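Section 4: Preparing and Submitting an Article to the Sikoment Transport History Archive

4.1 Before you begin

Contributors require a reader account and a collection number. The collection number is printed at the head of your welcome letter and has three digits, for example 464 for harbour ferries. If you do not know which collection applies, leave the field blank and the archive desk will assign one.

The archive accepts material on ferry, tramway, bus and light air services, including services which were proposed but never operated.

4.2 Preparing the source

1. Record the title of the newspaper or journal, the place of publication and the page number. Enter the date as printed, even where you believe it to be wrong.

2. Remove pins and paper clips. Do not attempt to remove old adhesive tape.

3. Lay the cutting flat and scan it at no less than 200 dots per inch. Include the whole of the column, together with any headline that runs above it.

4. Save each page as a separate file. Articles which continue on a later page should be numbered in reading order.

Caution: Do not feed original cuttings through an automatic document feeder. Newsprint becomes brittle with age and may tear along the fold.

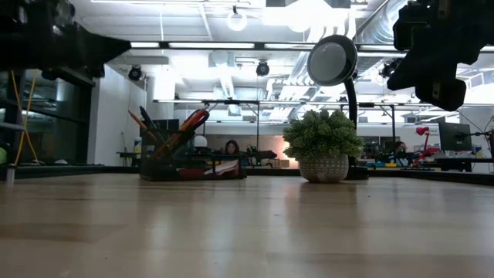 4.3 Entering the article

1. Sign in and select New Entry from the Contributions menu.

2. Choose the type of service. For proposals, also tick Not Known to Have Operated. This may be changed later if evidence of operation comes to light.

3. Enter the name of the operator as it appears in the source. Former and later names belong in the Also Known As field. The Nustik Steam Packet Company, for instance, is entered under that name for all sources printed before its merger with Rorus Ferries.

4. Type a summary of no more than 200 words. State what the article says and keep your own comments for the Notes field.

5. Attach the scans and select Submit.

Note: An entry may carry up to 14 attachments. Longer articles should be divided into two entries and linked by means of the Related Items field.

4.4 Queries and corrections

Entries are checked against the Yimyam Index of Operators before publication. Where a name, route or fare differs from the index, the entry is returned to the contributor marked Query. Please reply within 19 days. Entries without a reply are published with the disputed detail left out, and the scan is retained.

Readers who hold timetables, tickets or personal recollections relating to a published entry may add them by selecting Contribute Further Details at the foot of the page. Recollections are shown under the contributor's name unless initials are requested.

Questions concerning copyright, or the loan of original items, should be sent in writing to Deisy Mamani, Collections Officer. Original items are not accepted by post during April, when the store is closed for stocktaking.

For the withdrawal of a published entry, see Section 6.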